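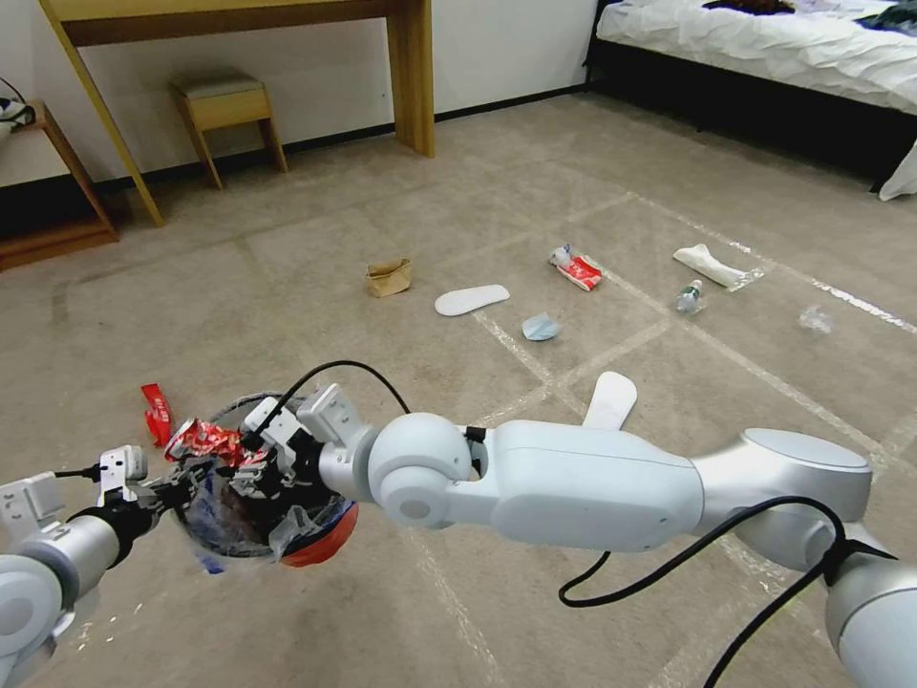
Figure 6. Floor pickup task, head camera view. Right gripper closed on the rim of a clear plastic cup; left gripper approaching from the opposite side.

6. Setting up a two-arm floor pickup

Civik runs perception, grasp planning and arm control as separate processes. Start them in the order given in this section. The arms must already be calibrated (Section 4).

6.1 Load the scene profile

1. Open the Profiles tab and select floor_clutter.
2. Set Surface to Carpet. The hard-floor setting places the ground plane too low on pile carpet, and the fingertips will press into it.
3. If the floor carries tape lines, turn on Ignore flat markings. White tape on beige carpet is otherwise segmented as long, thin objects.
4. Click Apply and wait for the status field to read READY.

NOTE: Flat items such as an insole can be lost when Ignore flat markings is on. Lower Minimum height one step at a time until they reappear in the object list.

6.2 Check the object list

1. Click Capture. The list fills with one row per detected item.
2. Compare the list with the live view. Foil wrappers and clear bags often split into several rows. Select the rows and click Merge.
3. For any open container with contents, set Class to Filled container. The planner then keeps the container upright and limits wrist tilt.
4. Set furniture to Keep-out. Desk legs, stools and bed frames must all be inside a keep-out volume before planning is enabled.

6.3 Plan the grasp

1. Select the target and choose Rim, two-arm.
2. Assign the lead arm. The lead arm closes first and holds position while the second arm approaches.
3. Set Planner timeout to 1000 ms. If planning fails, raise Approach height before raising the timeout.
4. Click Preview and step through both trajectories. Check the clearance between the grippers at the last waypoint.

CAUTION: Thin plastic cups deform under the default grip force. Set Force limit to 38 percent or lower for this class.

CAUTION: The planner does not model external cables. Check that cable loops under the forearm stay clear of the elbow joint and the floor through the full preview.

6.4 Run

1. Set Speed to Low for the first run.
2. Keep one hand on the stop button and click Execute.
3. When the lead arm reports CONTACT, the second arm is released after a delay of 500 ms. Change this value under Timing > Follow delay.
4. If the lead arm reports SLIP, both arms stop in place. Click Retract before entering the work area.

Logs are written to the session folder at the end of each run. Error codes are listed in Appendix B.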